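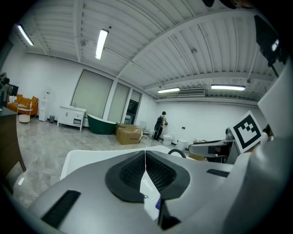

Landlord wants to keep part of my deposit for nail holes, is this normal?

Posted by Irena Lis

I moved out of a one-bedroom in Brekdale at the end of September after three years. In October I got a letter saying they are keeping $300 of my deposit for "wall repair and repainting, living room." The only thing I did to those walls was hang pictures with small nails. No anchors, no shelves. I filled the holes with spackle before I left but didn't paint over them.

The letter has no receipt with it. The lease says "tenant is responsible for damage beyond normal wear." Do I have to accept this? I have move-in photos but only of the kitchen and bath.

Ravinder Nguyen

It depends on your state, but small nail holes are treated as normal wear in a lot of places. Large holes, or a whole wall full of them, are a different matter. What may hurt you is the spackle. If it was a different white than the wall, they can argue it left patches that had to be painted.

Write back and ask for an itemized list with receipts. Many states require one within a set time, often 30 days, and a landlord who misses that can lose the right to keep anything. Send it by certified mail and keep a copy. Also ask when the room was last painted. If it was before you moved in, the paint was due to be redone anyway — you shouldn't be paying full price for it.

If they don't answer, look up small claims. The filing fee where I live was $57 and I got it back when I won.

Teodor Jakubowski

They all do this. My last place tried to keep the whole thing over a carpet. I would just call them every day until they pay.

Cheng-en Hsu

Don't call, do it in writing like Ravinder said. Check your move-in checklist too if you signed one. Mine had "scuffs on LR wall" written on it and I had forgotten all about it. The office dropped the charge once I sent them a copy.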